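Teleoperation > Checklists > Laundry Room

Remote Control Checklist – Basket to Washer
Checked by Ah-rin Gil, Naylor house, August

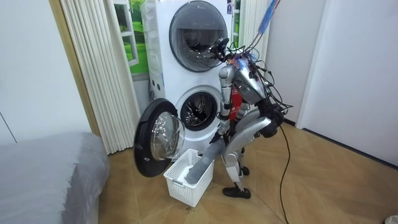
1. Cables
Trailing cable kept clear of both feet – OK. I'd still love a bit more slack whenever the knees are bent, so please have a look before each demo, even if you looked five minutes ago!

2. Washer door
Swung right back before the arm goes down – OK. Lower machine only for now, please, and leave the upper door shut.

3. Basket
On the tiles in front of the open door – OK. One cloth draped over the rim is a lovely easy first grab for a new operator, so go gently and let them enjoy it.

4. Arm speed
Limit set to 100 mm a second – OK. It was at 200 when I arrived, my favourite speed for nothing at all, and I've turned it down.

5. Emergency stop
Tested 2 times from the operator's chair – OK. Spotter's button is a touch sticky – Carno are sending a new one.

6. Demos recorded
14 saved, none flagged.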